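This folder holds the planning notes and budget sheets for the Plivach kitchen bench, the two-armed robot setup we hope to buy in stages over the coming year. It began as a single spreadsheet that Cornel Coman kept for himself, and it has grown a good deal since then (sorry, Cornel). If you've been asked to sign something off, or you're planning a bench of your own and would like to borrow our sums, you're very welcome to both.

Last tidied: June 2024

## What's in the folder

| File | What it's for |
|---|---|
| `budget.csv` | Every line we expect to pay for, arms down to cable ties |
| `quotes/` | Supplier quotes, one sub-folder per supplier |
| `room.md` | Power, floor loading, door widths, where the bench goes |
| `sim_plan.md` | What we want to try in simulation before any order goes out |
| `props.csv` | Trays, boxes, pretend groceries and other things to handle |

`budget.csv` has one row per item. The columns are `item`, `stage`, `quoted`, `agreed`, `supplier` and `note`. Please leave `agreed` blank until there's an order number to go with it. We had a few hopeful entries in February that had to be taken out again, and it made the totals look much rosier than they were.

## How the buying is staged

We've split things into three stages, mostly so that we can stop after any one of them and still have something useful.

1. **Simulation.** Two arms on a virtual counter with household objects. The only real costs are a decent workstation and somebody's time.
2. **One real arm.** A single arm with a gripper, a stand and a safety stop. Grerkau and Ebihara have both quoted, and you'll find that they don't include the same things, so do read the small print in `quotes/` before you compare the bottom lines.
3. **The second arm and hand.** This is the expensive one. A hand with separate fingers costs a great deal more than a simple gripper, and Yae Kinoshita has argued (at length, and rather well!) that we should hold off until the simulated tasks show we need it.

## Small things that add up

The arms get all the attention in meetings, but I'd gently ask you to look at the lower half of the sheet too. Spare fingertips, mounting plates, delivery and a second set of cables all live down there. We've put aside 1,000 euros for props and 500 for delivery, and the props line also covers replacing whatever gets dropped. Fruit is bought fresh out of petty cash and doesn't go in the sheet at all.

Delivery times matter as much as prices. Grerkau gives 40 working days from order, while Ebihara says up to 60, so a stage 2 order really wants to be placed well before the room is ready for it.

## Simulated tasks

The tasks in `sim_plan.md` are ordinary kitchen ones, such as taking a piece of fruit out of a box or putting things on a tray. For each one, please write down which arm does the work and whether the other is needed at all. That column feeds straight into the stage 3 decision.
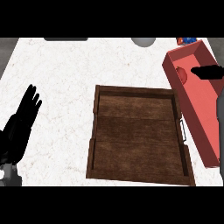 **Should we pay for both arms at once to save on delivery?**

Our advice is to order them separately. The saving on delivery is small beside the price of a second arm, and waiting leaves you free to change your mind about the hand.

## Changing things

Edit the sheets directly if it's a price or a date. For anything that moves an item from one stage to another, drop Cornel a line first and add a sentence in the `note` column so the rest of us can follow along. Longer discussion goes on our Wikia page, under "Bench".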